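Folding thin cloth on a table, the quick way

For towels, thin tops, pillowcases, anything light that won't hold a crease. Thick stuff is a different page.

Clear the table first. All of it, not just a corner. A smooth top is best, cloth slides and you can pull it straight without lifting. If yours is rough put a sheet down.

Drop the piece in the middle. Don't fuss with it yet. One piece at a time — I know, I know, but two and they tangle.

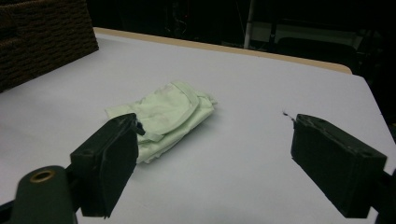
Ratitholm, Jan 31, 2023

Pale green on a pale table, folds lying over each other, ends every which way. Fine starting point. Now:

1. Find a corner. Any one. Look where the cloth sticks out at the ends, usualy one is showing there.

2. Pinch it, walk your other hand along the edge to the next corner. Don't yank.

3. Lift both, one shake, lay it down flat. Long side toward you.

4. Flat of your hand, middle to edges. Twice is plenty. Creases that stay, leave them.

5. Long side over long side. Match the corners, forget the middle.

6. Smooth again. Then in half, or thirds if your shelf is narrow (mine is, 46 cm deep and half of it is blankets).

7. Turn it so the fold faces out. Stack.

If it's a top and not a towel: face down after step 3, sleeves in, sides in, then up from the hem. Same smoothing.

Olaia Cabello wrote in to say she rolls hers instead of step 6. Works for a drawer. On an open shelf they roll off, at least mine do.

Slippery cloth — put a hand flat on the first fold while you make the second. Or a book, somthing with weight.

Still lumpy? Open it back up to step 4. Quicker than patting at it.

Fitted sheets in November's post, comments are open there too.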